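Category: Selling Online > Packing and Postage
Tags: parcel weight, small sellers, surcharges, scales

Topic: Surcharge for 14 grams, is it worth to argue?

**marrow_lane** wrote:
Good evening to all. I sell yarn and knitting patterns from home, and I send my parcels with Proreso. Last week I received a surcharge on one parcel. I declared it in the band up to 738 g, which is the strange top limit of their "small soft" tariff, and they measured 14 g more. The surcharge is bigger than my profit on this order. I weighed the parcel on my kitchen scale before I closed it, and I was sure that it was inside the limit. Did somebody here dispute such a thing with success? I would like to know before I spend an evening on the form.

**tinbox77** wrote:
You weighed it before you closed it. So the tape and the label were not on the scale. That is your 14 grams, or a good part of it.

**marrow_lane** wrote:
Thank you, I thought about it too. But I use a plastic mailing bag with its own adhesive strip, and a label of paper. I put one bag and one label on the scale now and they do not reach 14 g together. There is still something missing.

**halfpenny_post** wrote:
Yarn takes water from the air. I do not joke. Wool can hold a lot of moisture, and if your parcel waited in a damp depot it can become heavier. I used to sell fleece for spinning and in March my bags were always heavier than in summer. I keep a margin of 30 g for everything made of wool and I never had a surcharge again.

**tinbox77** wrote:
In a sealed plastic bag? I doubt it. The air inside the bag is the only air the wool can drink from. More likely the kitchen scale is wrong. These scales are made for flour. Put a known weight on it and see.

**halfpenny_post** wrote:
The bags are not always sealed so well as you believe, especially at the corners. But I agree that the scale must be checked first.

**quillandco** wrote:
I want to say something in favor of a real parcel scale. I had the same discussion with myself for two years, and then I bought a used Ovard bench scale. Three things I learned from it, in case they are useful:

Put it on a hard table, never on a cloth or on carpet. My first week I had it on a folded blanket to protect the wood and every reading was different.

Switch it on some minutes before, and press zero again between parcels.

A big soft bag hangs over the plate and touches the table, and then the table carries a part of the weight. The scale shows too little and you pay later. For this I put a small stiff tray under the bag and press zero with the tray on it. I think this is the true reason for your surcharge, marrow_lane. How big is your bag compared with the plate?

**marrow_lane** wrote:
Oh. The bag is much wider than the plate. On both sides it lies on the counter. I feel a little stupid now.

**tinbox77** wrote:
Then do not dispute it. They will only send you their own measurement and close the case.

**quillandco** wrote:
I do not agree. With Clelell I disputed two surcharges and one was returned, even if I had no strong proof. It costs nothing but time. You can ask politely and say it is your first one. Some pictures with parcels and a weighing table:

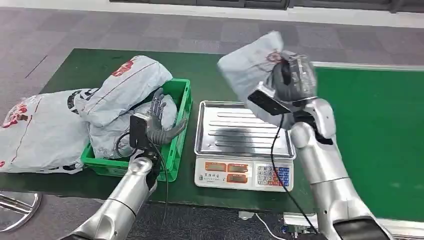
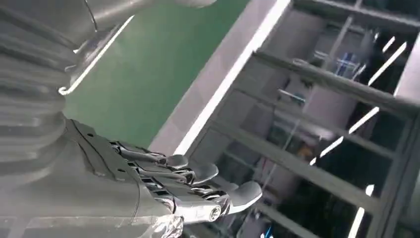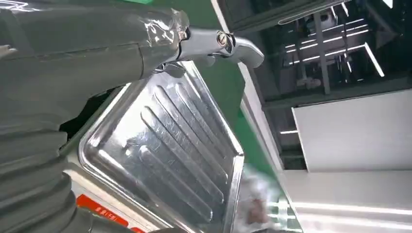
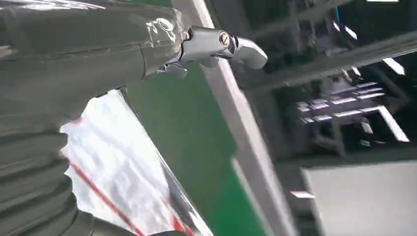
About the dispute form, please write the declared weight and the date of posting in the first line. The people who read it have very little time, and a long story about yarn will not help you. Keep your own receipt until the answer comes.

**marrow_lane** wrote:
I did the test with a tray today. I packed the same order again, same yarn, same pattern, same bag. Without the tray the scale shows it under the limit, and with the tray it is over. So Proreso was right, I am sorry to say. I will still ask once, politely, as quillandco says.

**tinbox77** wrote:
Good test. I would still check the scale with a known weight. I use a 200 g brass one from an old shop balance.

3 comments on this topic

**Witkowska Buttons:** We are a small shop and had this same problem with padded bags. The tray helped us also.

**ferrybridge:** Does the tray method work with long tubes? Mine roll away.

**halfpenny_post:** For tubes I stand them up in an empty jar and zero the jar. And I still say that wool gets heavier in a damp place.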